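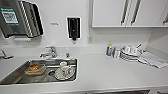

Notebook / Shared rooms / Kitchen and games end

July, 4.10 pm

Went through the kitchen first. The new cleaning roster from Plilcombe says the sink is to be cleared by three each day. I'm not convinced a roster clears anything. Dishes and cleaning things still share the counter to the right of the sink, same as under the old roster, and I can't see why a laminated sheet would change the habit. Siiri Ramanauskas thinks it needs 6 weeks. I'll give it 6 weeks and write down what I find.

Soap: the Flullia refill is sold as 400 pumps a pouch. We logged 138 before somebody wrote "empty" on the tally. Either the pump gives a double dose or people forget to make a mark - I suspect the second, so the figure is worth very little. Redo with a fresh pouch and weigh it before and after. Paper towel goes on the same sheet. Colour of the pen doesn't matter, Siiri, as long as there's a pen.
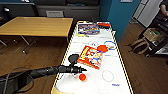 Games table next. Tedari's flyer claims a wipe with their polish gives 70 per cent more glide, with no word on how glide was measured or on what puck. My own plan is dull: same shove, same puck, stopwatch, before and after. It can't be done while the surface is doing duty as a shelf. There's a kids' book lying toward the middle and a flat printed box down the far end, and any puck run the length of it would hit one or the other. Books to the Aoki crate, boxed games to the cupboard, then try again. The wooden table alongside is the obvious spot for sorting.

Siiri wants to buy the polish now and test later. I'd sooner see a number first. A damp cloth might do the same job and we already own one.

To do: weigh pouch, find stopwatch, ask Plilcombe who signs the roster.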